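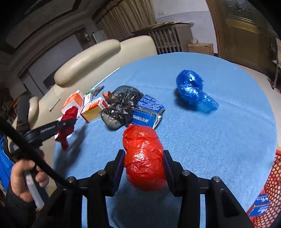 Red bundle, blue tablecloth

2 min read · 31 shares

I've carried the same Jitard phone for years now, and I love it dearly, so it pains me to say the company should bring back the headphone jack. My little adapter cost me 31 dollars, and I've lost it under the car seat more times than I'd like to admit — usually right before a long drive.
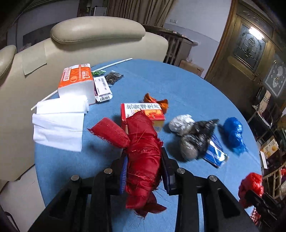 And yes, wireless buds are lovely, I own a pair of Skurklows, but they need charging too, and some evenings I'd just like to plug in and listen.

2 comments

dimly_lit: Yes! Still using my old Diment for this.

marge_k: Wireless all the way for me, sorry.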